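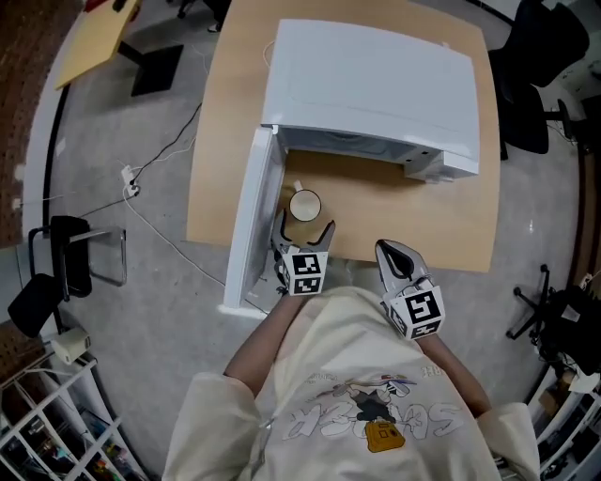

Cups in a shared kitchen disappear, and in the Drellwood student residence they disappear faster than any other object. Our project for the course on household habits tried to find out where they go and what kind of cup people prefer to take from the cabinet. By cup we mean the ordinary kind without any decoration, such as the white one standing on the wooden table near an open cabinet door, and not a travel bottle or a glass. The residence has 46 rooms and two kitchens, and every year the office buys new cups because the old ones are missing.

1. Background

Before starting, we read the purchase lists which the residence office keeps in a folder. The lists show 1292 cups bought since the building opened. This number surprised us, because the cabinets can hold only a small part of it. The office believed that most cups were broken. The students we talked with believed that most cups were in the rooms of other students.

2. Method

We marked a set of cups on the bottom with a small dot of ceramic paint and put them in the cabinets of both kitchens. The paint was from Taltuseo, a hobby shop close to the campus, and it had to be baked in the oven before use. Our first dots came off in the dishwasher after few days, so we had to repeat this step with a longer baking time. For this reason the study started later than it was planned.

Each evening at nine, one of us opened the cabinets, the dishwasher and the drying rack and wrote down how many marked cups were present. We also left a paper form on the wall where students could write, without giving a name, if they had a cup in their room and for how long.

We kept the study to 16 evenings. In the examination period we stopped, as the habits change very much in that time and people drink coffee at all hours.

3. Results

The upper kitchen lost cups faster than the lower one. We think this is connected with the distance to the rooms. In the upper kitchen the rooms are just behind the door, and it is easy to carry the tea back to the desk. In the lower kitchen there is a large table and people stay there to drink.

Light cups with a wide handle were taken first. Heavy cups stayed on the shelf, even when they were the only clean ones, and some students preferred to wash a light cup by hand.

On the paper form, the most common answer was that the cup was in the room "since yesterday." We don't fully trust this answer.

Only one marked cup was found broken. Several came back on the last evening, after we put a note on the door of the elevator.

4. Problems

The form was not filled in by everybody, and we could not enter private rooms. It is also possible that students behaved differently when they noticed the dots. In the lower kitchen somebody drew dots on other cups with a pen, and we needed to check each of them with a wet cloth.

5. Suggestions

We recommend a tray in the corridor of the upper floor where used cups can be left at night. The residence in Carretero Street has such a tray, and their office told us that it is used every day. We also recommend to buy the light model only.

The full table of the evening checks is in the appendix, together with the text of the wall form.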